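**Wanted: one robot safety technician, patient, hard to startle**
Tasska, Oltthorpe site. Full time, start in April.

Let's get the embarrassing part over with. In February one of our arms decided, 40 minutes into a routine cloth-handling run, that its home position was on the other side of the table. It went there the short way. No one was hurt. A camera bracket was, and so was our belief that we had tested the speed limit in that mode.

We traced it to a stale calibration file that loaded after a restart without complaint. The status light stayed green the whole time, as cheerful as you please. We have stopped taking the light's word for things.
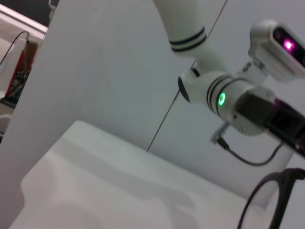

The fix took an afternoon. The paperwork took the rest of the month, and at the end of it we agreed that somebody should be doing this properly. That would be you.

**What you'd do**

- Go through 600 logged stops and tell us which ones were the arm being careful and which were the arm being wrong
- Rewrite our restart procedure, currently one page and a sticky note
- Check cable slack, brackets and tool mounts before each shift
- Work with Fikier, who supply our controllers, and keep asking the question until they answer it
- Say "stop" out loud and be listened to, including by people who outrank you

Most of the work happens at the table, close to the arm. You will need to be comfortable there, but not too comfortable. We had a bit too much of the second thing.

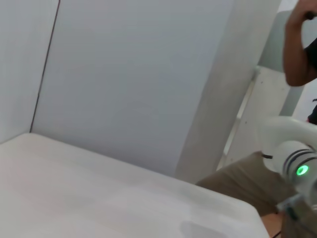

The cell has clocked 3000 hours so far, and we'd like the next batch to be dull.

**What we're looking for**

Two years around industrial or lab robots, some scripting, and a fault report you wrote yourself and aren't ashamed of. Formal safety training is welcome. If you don't have it, we'll send you on the Valentini course and pay for it.

**To apply**

Send a résumé and a short account of something that broke on your watch, quoting job number 165. Applications that claim nothing ever has will be read last. Interviews are on site, mornings only — the arm runs after lunch, and you'll be asked to watch it and tell us what you don't like.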